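Courses > Textile Care and Household Cloth > Unit 4 > Handout: Upholstery fabric, dust and cleaning

Unit 4. Upholstery fabric: how it holds dirt and how we clean it

Notes by Loan Trương, for the evening group. Please read before the practical session, and bring the care label questions from Unit 3 with you.

4.1 What we mean by upholstery fabric

Upholstery fabric is cloth that is fixed over a padded thing: a sofa, a chair, a headboard, a bench in a waiting room. In most cases it can not be taken off and put in the machine. This one fact decides almost everything in this unit. With a shirt we can use a lot of water and a lot of movement, and afterwards we rinse everything away. With a fixed cover, what we put in must come out again through the same side, and we have only a vacuum cleaner, a cloth and the air of the room to help us.

There are also loose covers, with a zip or with ties. Students often ask if a zip means that the cover may be washed. A zip is often put there so that the maker can push the foam in, and it says nothing about washing. Read the label first.

4.2 Fibre, yarn, surface

I would like you to keep three words apart, as they are mixed in many shop texts.

Fibre is the raw material: wool, cotton, linen, polyester, acrylic, viscose and so on.

Yarn is the fibre after spinning. It can be smooth and tight, or soft and hairy. A hairy yarn holds more dust.

Surface is what your hand meets. A surface may be flat (plain weave, twill), raised (brushed cloth, felt) or with pile (velvet, corduroy). Two cloths from the same fibre can behave very differently if the surface is different. A flat polyester lets the dust go with one pass of the nozzle, and a brushed polyester keeps it.

Plain grey is the most sold colour in furniture at the moment, in all three kinds of surface. It hides household dust rather well, but it does not hide white lint, and it does not hide the ring that a drop of water leaves.
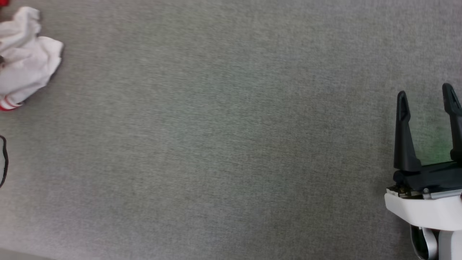 How often should a fabric sofa be vacuumed?
Once a week is a good rule for a sofa in daily use, and once a month for a chair that people seldom sit on. Use the flat nozzle with a soft brush and go slowly, first along the seams and after that over the seat.

4.3 The rub test

Makers test how long a cloth lives by rubbing it with a piece of wool or wire under a weight, round and round, until threads break. The result is a number of rubs. You will see this number in sample books, and a higher number means a stronger cloth. Please remember two things about it.

First, the test is about wear and says nothing about dirt. A very strong cloth may still take coffee like a sponge.

Second, the test is made on new, clean cloth. Dust inside the cloth has sharp grains, and when we sit down and stand up these grains cut the fibres a little each time. This is why regular vacuuming makes the furniture live longer, even when it does not look dirty.

In class we make our own small version. We take a strip of the Bunesitz sample cloth, number 341 in the box, and rub it by hand against dry wool felt, 40 times in one direction. Then we look at it under the lamp. Write down if you see pills (small balls of fibre), shine, or a change of colour. Do the same with the strip number 105, which is a flat weave, and compare.

4.4 Pilling

Pills come when loose fibre ends roll together. With wool they mostly fall off after some time. With polyester they stay, because the fibre is strong and it holds the little ball to the cloth like a rope holds a boat. You may cut them with a fabric shaver. Keep the cloth flat with your other hand, do not press, and stay away from the seams. Never pull a pill with the fingers - you will pull out more fibre and make place for the next one.

New furniture often pills in the first months and then becomes calm. Customers should be told this when they buy. In my years in the shop at Trandico it was the most common complaint that we received, and most of it could be avoided with two sentences at the desk.

4.5 Spills

Work in this order.

1. Take off what is solid, with a spoon. Move from the outside to the middle.
2. Put a dry white cloth on the wet place and press. Do not rub.
3. Change to a dry part of the cloth and press again, until nothing more comes.
4. Only now use a little cool water, on the cloth and not on the sofa.
5. Dry with a towel, and leave a window open.

Why white? A coloured cloth can give its own dye to a wet fabric. An old cotton sheet cut into squares is very good for this work.

Hot water is a frequent mistake. Milk, egg and blood become fixed by heat, and then they are much harder to remove. For these always use cool water.

For fat, for example butter or salad oil, water alone does nothing. Cover the place with potato starch, wait until next morning, and vacuum. Repeat if necessary. A mild soap such as the one in the Welness kit can be used after that, but try it first at the back of the furniture where it is not seen.

4.6 Water rings

A ring appears when the water travels outwards in the cloth and takes the dirt with it. At the border, where the water dries, the dirt stays. So the ring is in many cases old dirt from the sofa itself, and the glass of water only moved it. To remove it, you must make the whole panel slightly damp, from seam to seam, with a well pressed sponge, and let it dry evenly. If you treat only the ring, you will have a bigger ring tomorrow.

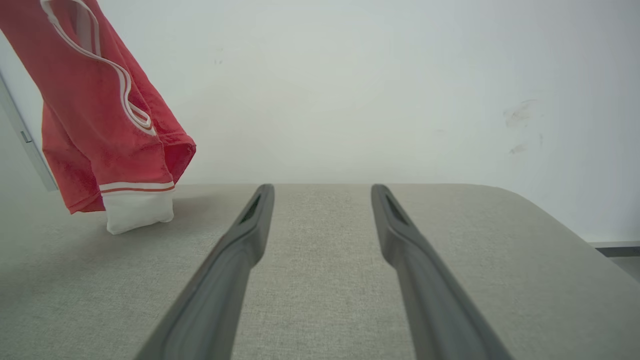 Fig. 2. Light grey fabric on a flat, upholstered surface.

On a light grey this method asks for patience. Let it dry the whole night before you judge the result, and look at it in daylight. Many students clean a second time after one hour, as they believe the panel is still stained, when it is only damp.

4.7 Pet hair and lint

A rubber glove, slightly damp, is the cheapest tool and also one of the best. Draw the hand always in the same direction and the hair gathers in a roll. Sticky rollers are quick, but some of them leave glue on the cloth, and glue takes new dust. For pile fabrics use a soft clothes brush, and finish with the pile so that the whole seat has the same shade.

White lint on grey cloth comes usually from towels, socks and paper tissues. If it comes again after each cleaning, look at your laundry. A cotton towel loses most fibre in its first washes and should be washed alone during that time.

4.8 When to call a professional

- The label forbids water and the stain is not fat.
- The piece is older than the label system, or has no label.
- The filling is wet. You can feel this by pressing with a dry cloth and your full weight.
- There is a smell that remains after the surface is dry.

Ask for the price before the visit, and ask which method will be used. A good firm will answer both questions on the telephone.

4.9 Homework

Choose one upholstered piece in your home. Write the fibre (from the label), the kind of surface, and the condition of the seat compared with the back. Vacuum half of the seat slowly, for two minutes, and leave the other half. Pass a white cloth over each half and bring both cloths in separate bags, with names on them please.

Those who want to read more can borrow the Tăng folder from the shelf beside the door. Chapters on wool and linen are the most useful. The chapter on leather belongs to Unit 6 and you can leave it for now.

The practical session begins at 18.30. Bring an apron, two white cloths and a teaspoon.

Contact: Loan Trương, Textile Care course office | © Course materials, for students only | Back to top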